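Finish bench, August
Entry 18, oil trials on test boards
Present: self, N. Solís. P. Ruotsalainen in after 14:00 to read the gloss.

Carried over from last entry: Ferireck oil still tacky at the board ends after the stated cure. Suspect film too thick on end grain. Repeating with a wiped coat and a longer flood time, against the Akon oil as control.

Boards planed, then sanded 120, 180, 220. Last pass by hand with the grain. Water-popped the second pair only. Natalia wants to know if popping evens out the take-up near the sapwood line. My guess is no, but it costs one extra drying period and a light scuff.

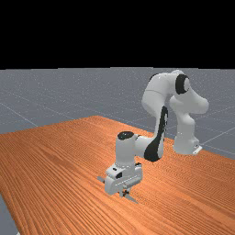
Application

Flooded each board, left 18 minutes, wiped with cotton until the rag stopped dragging. Total oil drawn from the can for the first coat: 397 g, including what went into the rags. Too much. The Zandport sheet assumes a pad and we used a brush, so the figures don't compare. Switch to the pad for coat two.

Rags laid flat on the concrete outside, then into the water tin.

Shop humidity 50 percent at start, not logged again until after lunch. Should have been. The Montes logger has a flat cell and the spare went with the moisture meter.

Ferireck: darkens quickly, slight amber shift. Raised fiber on the unpopped pair, as expected. Akon: less color, slower to go dull. Both even on the face. End grain wiped twice this time, no tack after 4 hours, so the thick film explanation stands for now.

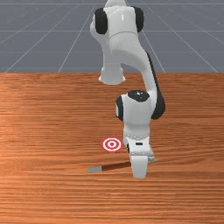
Gloss readings are the weak part of this trial. Pentti took them along the board and I had taken mine across it, and the two sets disagree by more than the difference between the oils. Fine streaking is what does it. On a top like the one in the second picture, with long wavy lines running left to right and patches of lighter orange near the middle left, a single reading says very little. Agreed to read along the grain only, at marked points, and to keep off any patch that differs in color by eye. Earlier readings struck out in the log but left legible.

Sapwood question still open. Popped pair looks the same as unpopped to me. Natalia disagrees and will look again under the raking lamp.

To do
Cell for the logger.
Coat two with pad, weigh can before and after, rags separately.
Ask Pentti for the calibration tile back.
Relabel the Akon can, the marker has come off with the oil.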